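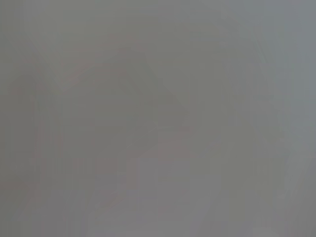 R. Tolland

January 24, 2023

Rack day. I put the morning into the orange rack and the afternoon into the log, in that order, and got through most of both.

The rack is the two-tier plastic one, with round holes in a grid on the upper plate and matching openings underneath. It came over from Drondham with the last bench clear-out and has been in use ever since without a written layout. People fill it from wherever they happen to stand. When I took it on, the tubes were spread through it with no pattern, and two had been put in the front row next to the corner, where a sleeve can catch them.

Layout as of today: stored tubes go in the back row, filled from the left. The middle and front rows stay free for whatever is being worked on. A tube that has been handled goes back to the hole it came from. I wrote this on a strip of tape and stuck it inside the cupboard door, at eye level. The rack itself is not marked. Tape on the upper plate lifts after a few washes and leaves glue in the holes, and I have scraped enough of that out with a toothpick.

Washed the rack before refilling it. Warm water, a drop of dish soap, bottle brush through each hole from above and then from below, rinse, stand on edge to drain. Allowed 30 minutes and it needed more. The lower plate holds water longer than the upper one, especially at the corners. Finished it with a paper towel rolled to a point. No cracks found. One leg used to rock on the old bench and does not rock on the white table, so that was the bench.

Caps next. Green screw caps throughout, which keeps it simple. The procedure I have settled on is finger tight, then a small extra turn, then stop. Overtightening is the more common fault here. A cap forced past its seat will feel secure and still weep when the tube is laid on its side. I checked each by holding it upside down over a dry towel for a slow count, and rejected one. The thread on that cap had a whitened patch near the lip. It went in the bin and the tube got a new one from the McAlister bag. There is also a difference in feel between the McAlister caps and the older stock: the older ones bite about half a turn earlier. Both fit. I would like to stop mixing them and have moved the older stock to the second drawer.

Spent longer than planned on the question of lean. A tube with a little play in the upper hole tips toward whatever side it was released on, and along a back row this shows up as caps at slightly different angles. It does not matter for storage. It does matter when something has to be taken out straight, as the bottom of the tube drags on the lower plate. Setting each tube down vertically and letting go late reduces it. Sent a note to Pustlow asking whether they sell an insert for the holes.

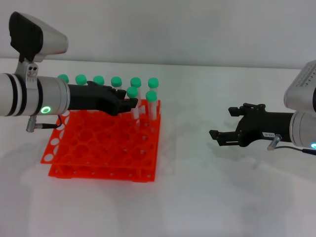 Pustlow replied that there is no insert for this rack, that the play in the upper plate is intended, and that a tube should be lifted clear of the lower opening before it is moved sideways at all. They added that the plastic will go slightly loose with hot washing and suggested lukewarm water and no soaking. I had not considered the wash temperature. I have corrected the tape in the cupboard to say lukewarm, and crossed out warm so that the change can be seen.

Afternoon, the log. The last entry in the old numbering was 3,141, written twice, on facing pages, in different ink. I kept the first and gave the second a letter. The new numbering starts on a fresh page with columns for row, hole, cap type and remarks. The old book had only remarks, which explains most of its length.

Ordered through Muvum: one bag of caps, green, and a second bottle brush with a narrower head. The bag is 900 pieces and there is no smaller one. It will outlast the rack. Delivery is given as April, so the present bag has to stretch, and I have asked that sound caps be rinsed and kept.

Not done: drawer labels. The drain tray still has a film on it that soap does not shift; vinegar tomorrow. I also want to try the tubes one row forward, so the caps are easier to reach from the near side of the table, though that uses up a working row and I am not convinced. Will leave the back row as it stands until the log has a few pages in it.

Left the brush hanging by its loop over the sink, bristles down.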